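How Do Engineers Choose a Robot's Fingers?

An explainer for younger readers, from the Draston Learning Centre

A robot arm can be very strong and still be unable to pick anything up. To do that, it needs a gripper. A gripper is the part at the end of the arm that does the work of a hand. Most grippers have only two fingers, which open and close like a pair of tongs.

At the Draston Learning Centre, engineers compare different grippers by giving each one the same tasks. Folding umbrellas are used in many of these tests. An umbrella has a hard handle, soft cloth and a thin wrist strap, and each part must be held in its own way. 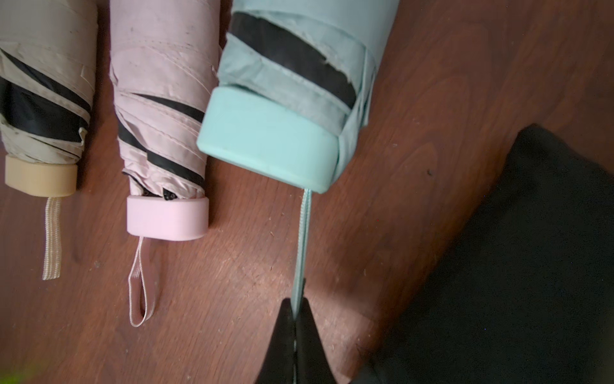
The first task is called the strap test. A strap is narrow and bends easily, so the tips of the fingers must meet exactly. If there is a gap between them, the strap may slip through. Each gripper is given 20 tries, and every try is written down. Sekar Subramaniam, who leads the tests, compares two pairs of fingers. The Danley pair is long and pointed. The Grudow pair is short and wide.

The second task is the body test. Here the fingers must open much further and close around folded cloth. Cloth squashes when it is pressed, and the controller must decide when to stop squeezing. The controller is the computer that tells the fingers how to move.

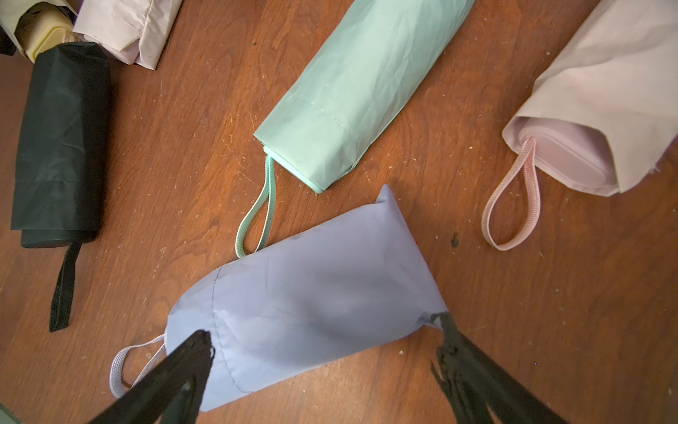 A good grip also depends on where the fingers are placed. When an object is held near one end, the other end may droop as it is lifted. Holding it near the middle usually keeps it level. You can try this at home with a ruler.

A small camera near the gripper helps the robot to find each object. By June, the centre had stored 1321 tries for the strap test and 3830 for the body test. Aiman Mandagi checks these records and marks each try as a hold, a slip or a miss.

Words to know

Gripper: the part of a robot that holds things.
Controller: the computer that guides the robot's movements.
Friction: the force that helps to stop things from sliding.

Page last checked: 2019-09-27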